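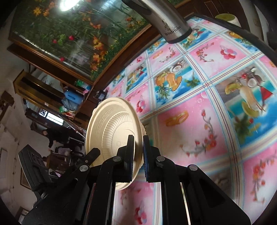

Quand un patron s'en va, on parle de lui pendant six mois et de son conseil d'administration jamais. Je trouve ça dingue! Prenez Starnex, dont j'ai quelques actions (pas de quoi m'acheter un vélo, je vous rassure). Trefor Ruddock quitte la direction en août, et toute la presse économique refait le film de ses années à la tête du groupe : le rachat d'Arroyo, l'usine de Drarstead, les 700 postes supprimés. Très bien. Mais qui a voté tout ça, à chaque fois, sans broncher? Au buffet de l'assemblée générale, j'ai posé la question à un administrateur, et il a regardé ailleurs. Le buffet, parlons-en : des assiettes jetables beiges, à large rebord, avec des petites stries tout autour du creux. Je n'ai rien contre, je mange dans les mêmes à chaque pique-nique, sauf que la même matinée on nous avait fait approuver une indemnité de départ que je n'oserais pas écrire ici.

Moi, ce qui m'agace, c'est le cabinet de recrutement. On paie des gens très cher pour chercher partout, et ils reviennent avec le voisin de bureau du sortant! Mayu Okabe dirige la filiale de Plerkwood, elle connaît les 80 magasins, les équipes, les fournisseurs – et son nom n'a même pas été prononcé à la tribune. Peut-être qu'elle ne veut pas du poste, remarquez. On aurait pu lui demander.

Alors voilà ma petite idée de petit porteur : qu'on publie les critères avant de publier le nom. Une page, en français normal, envoyée à tout le monde. J'ai écrit au siège pour le proposer, j'attends toujours la réponse.

Rechercher sur le site OK

2 commentaires

Aisyah P.
Même histoire dans ma boîte, avec environ 2000 salariés qui ont appris le nom par la radio.

Vitalii
Et l'indemnité, elle était de combien finalement?

Contact | © Tous droits réservés | Haut de page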